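We made salt dough again in March, a double lot this time, and I'm writing down what we did because I never remember the quantities and last year's note was on the back of an envelope that went out with the recycling.

The recipe is 400 g of plain flour, half that weight of salt, and enough lukewarm water to bring it together. I started with less water than I thought I needed and added it by the spoonful. Lihua tipped the salt in and wanted to do the stirring as well, so she did the first part and I took over when it got stiff. It needs a good ten minutes of kneading. If it cracks when you bend a piece, wet your hands and carry on.

I used the cheap table salt. Fine salt gives a smoother surface than the coarse sort, which left our first batch of leaves looking gritty.

We put a dark cloth down before rolling out last year and regretted it. Flour gets into the weave and stays there. A wipe-clean mat is better, or just the worktop.
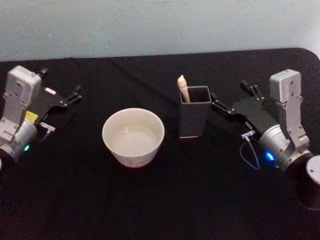
*Black cloth on the table, pale wall behind.*

Rolling out. Lihua likes hers thick and Wenjie likes his thin, and the thin ones curl at the edges in the oven. I asked everyone to aim for the thickness of a pencil, and most of them came out near enough. Yaqin Fu came over with her two and brought a bag of cutters, mostly leaves and birds, and a butter knife for anything the cutters couldn't do. The children pressed in fern tips from the garden and peeled them out again with a cocktail stick. Fern works very well. Ivy is too stiff, and the daisies tore.

Make the hanging holes before baking. I use a paper straw, and I make them bigger than looks right, as they close up a little. Last year I forgot on half the batch and tried to drill them afterwards. Two snapped.

I baked them on greaseproof paper at the lowest setting our oven has, a bit over 70 degrees, for most of the afternoon. I turned them over after the first hour and then once more before tea. Evdokia Gavalas, who taught the pottery evenings in Stistcombe when I used to go, always said to leave thick pieces on a rack overnight before they went anywhere near heat. I did that with the three biggest birds and they stayed flat. The ones that went straight in puffed up in the middle.

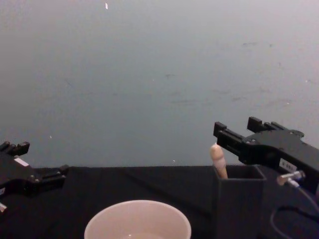
Painting was the next morning. We used ordinary poster paint and the children did the first coat very wet, so it took until lunch to dry. Next time I'll put out less water. White underneath helps the yellow show up, but that was more waiting than the younger ones could manage, so only Wenjie did it. His wren is the best of the lot.

For varnish I gave them two thin coats on the front and one on the back. Salt dough goes soft in a damp room if the back is left bare. Ours hung in the bathroom one winter and drooped off their strings.

We ended up with 40 pieces. Yaqin took hers home in an egg box, and Jiahui Mao has asked for a few of the leaves for her classroom window. The rest are on a branch in the hall, tied on with kitchen string. I kept back a lump of the dough in a lidded tub in the fridge and it was still usable after four days, though it had gone sticky and needed another handful of flour.

Lihua wants to do fish next. I haven't got a fish cutter, so we'll draw round a card one.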